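## Cómo seguir una negociación de alto el fuego sin perderse

Abre un documento con tres columnas: hora, fuente y qué se afirma. Apunta primero los comunicados oficiales de cada delegación - por separado, aunque digan lo mismo.

Si una cifra aparece en un solo medio, por ejemplo 2,746 desplazados en Tirnham, márcala como pendiente.
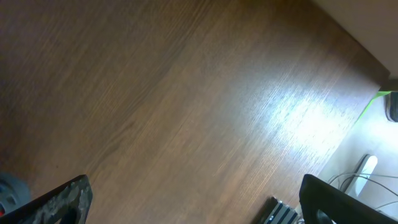

Siso comenta que ella espera a tener dos agencias antes de quitar la marca, y que con los partes nocturnos deja pasar 5 horas.

Guarda copia de cada comunicado. Al cerrar el día, borra los duplicados.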